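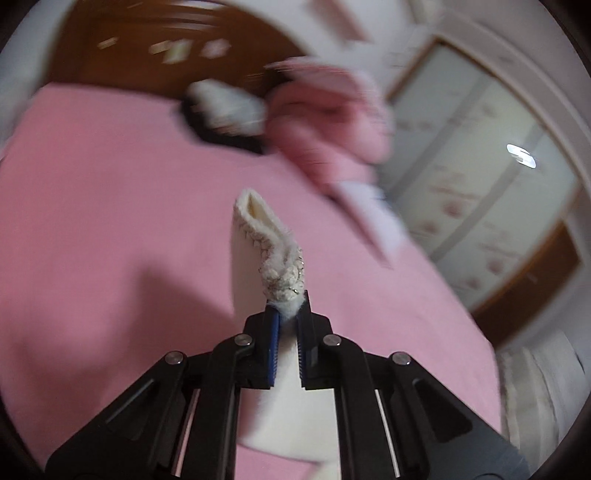 Washing white cloths with metallic thread on the edge

Posted by Conceição_N, 15/02/2021
4 replies

Hello everyone. I have some thick white cloths with a looped border along one side, and in the border there are very small shiny threads. My aunt in Skorkville gave them to me. I would like to wash them before the winter, but I am afraid that the metal colour will go grey. Is it permitted to put them in the machine? I have a front loader and also a mesh bag.

hoklow_ilidio wrote:
Mesh bag, cold water, 3 cloths at a time and no more. I have done this for years with my mum's ones. Do not use bleach, it eats the shine.

Nyitrai wrote:
I must disagree with Ilídio. The loops catch on everything, also on the inside of the bag. I wash such things by hand in the laundry tub with a little wool wash, then I press the water out in an old bath towel. Never wring. I wrung one once and the border was wavy forever.

Walter295 wrote:
You two are making it too difficult. Chuck it in with the sheets. If it was made for the kitchen or the bathroom it will survive a gentle cycle.

Nyitrai wrote:
Walter, with sheets? The zipper of one doona cover is enough to pull out a whole row.

Conceição_N wrote:
Thank you for all the answers. I tried one by hand in the tub, in the manner of Nyitrai, and it is now on the airer in the shade. The border kept its colour so far. The cloth itself feels a bit stiff, maybe I did not rinse enough. Ilídio, what do you do about the ironing? I think to go only over the plain part and to leave the stitching alone, but I am not sure if the steam can reach it and do harm.

1297 views · 3 shares
Last updated: February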